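Wellau lanza un fular de seda «regenerada» y deja muchas preguntas en la etiqueta

La firma Wellau presentó el viernes en su taller de Gavley una colección de fulares que anuncia como «seda sostenible de principio a fin». Son 206 piezas, todas numeradas, teñidas a mano y con el borde enrollado y cosido también a mano, según la nota que la marca repartió en la entrada. Cada una cuesta 300 euros. La nota dedica cuatro párrafos a la luz, al mar y al gesto de anudarse algo al cuello por la mañana, y una línea a la procedencia del tejido.

Esa línea dice que la seda es «regenerada a partir de excedentes europeos». No dice de qué excedentes se trata, ni quién los recoge, ni en qué porcentaje entran en el hilo. Preguntada por este periódico, la empresa respondió por correo que la información «forma parte de un proceso protegido» y remitió a la página web, donde se repite la misma frase en letra más grande.

Conviene recordar que la palabra regenerada, cuando se habla de seda, puede querer decir cosas muy distintas. Puede tratarse de retales que se deshilachan y se vuelven a hilar, con una fibra más corta y un tacto algo más áspero. Puede tratarse de rollos que quedaron sin vender en un almacén y que nadie ha transformado en nada. O puede tratarse de fibra disuelta y vuelta a formar, un procedimiento químico caro y poco frecuente. Los fulares que se pudieron tocar el viernes eran lisos, muy ligeros, con una caída propia del crepé de buena calidad. A quien haya manejado seda hilada de retal le costará creer que salgan de ahí. Si son rollos sobrantes, la compra es razonable y hasta elogiable, pero entonces sobra el verbo.

El tinte merece otro tanto. Wellau asegura que trabaja con una técnica propia, bautizada Drokance, que fija el color «sin apenas agua» en 48 horas. En el taller se enseñaron dos fulares recién sacados de la prensa y unas muestras del tamaño de un pañuelo, en azul, óxido y un verde bastante bonito. La fase de lavado, que es donde se va el agua en casi cualquier teñido, quedó fuera de la visita. Tampoco hay cifras de consumo. La expresión «sin apenas» no compromete a nada y aparece seis veces en el folleto.

En cuanto a la resistencia del color, la marca recomienda lavar en seco durante los primeros meses y evitar el sol directo. Es un consejo prudente para cualquier seda teñida a mano, aunque encaja mal con otra de las promesas de la campaña, la de un fular que sirve de chal, de pareo, de cinturón, de turbante y de cubrebañador. Un pareo que no puede mojarse ni ponerse al sol tiene una vida playera más bien corta. El folleto no entra en el asunto.

Tampoco queda claro el alcance de la numeración. La nota habla de piezas «únicas e irrepetibles», y es verdad que en el teñido por pliegues no salen dos iguales. Pero la tienda de la marca ya admite reservas para una segunda tanda, prevista para febrero, con los mismos colores y el mismo patrón de pliegue. Wellau sostiene que será «otra conversación con el material». El precio será el mismo.

La colección se vende además con un servicio de mantenimiento, llamado Auer, que promete repasar el dobladillo y refrescar el color de por vida. La oferta es atractiva sobre el papel. Las condiciones, que hay que pedir aparte, limitan el servicio a 2 envíos por pieza, con el porte a cargo del cliente, y excluyen las manchas de perfume, maquillaje y crema solar. Para una prenda que se lleva al cuello la exclusión no es pequeña – quedan dentro, viene a decir el documento, los enganchones y el desgaste del borde. La expresión «de por vida» figura en la portada del folleto y no vuelve a aparecer en las condiciones.

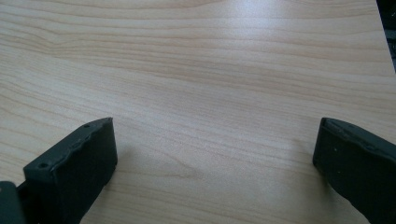
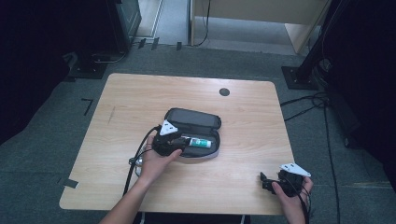
El sello que acompaña a cada fular es quizá lo más flojo del conjunto. Se trata de una hoja verde dentro de un círculo, diseñada por la propia casa, que no corresponde a ninguna certificación externa. En la nota se la llama «nuestro compromiso visible», y visible es. Pero el verde sale barato: un tubito blanco con una banda verde, como el que asoma en el estuche negro abierto sobre la mesa, luce el mismo color y no por ello sabemos de dónde viene lo que lleva dentro. Con los fulares pasa algo parecido. Un sello propio puede ser sincero, y muchas marcas pequeñas no pueden pagarse una auditoría, aunque cuando se cobran 300 euros por pieza y se pone la sostenibilidad en el titular parece exigible algún papel que respalde el dibujo.

Nada de esto quita que el producto esté bien hecho. El borde enrollado es regular, las puntadas apenas se ven y los colores están mejor resueltos que en la colección anterior, que tiraba a turbia. Como fular de seda teñido a mano tiene un precio alto, aunque no disparatado para lo que se pide en las tiendas del centro de Gavley. Quien lo compre por el color seguramente quedará contento.

Wellau ha anunciado que publicará un informe de trazabilidad, sin fecha. La misma promesa figuraba en el folleto de la colección anterior, también en la última página. Hasta entonces las piezas se pueden ver en el taller, en horario de tarde y con cita previa.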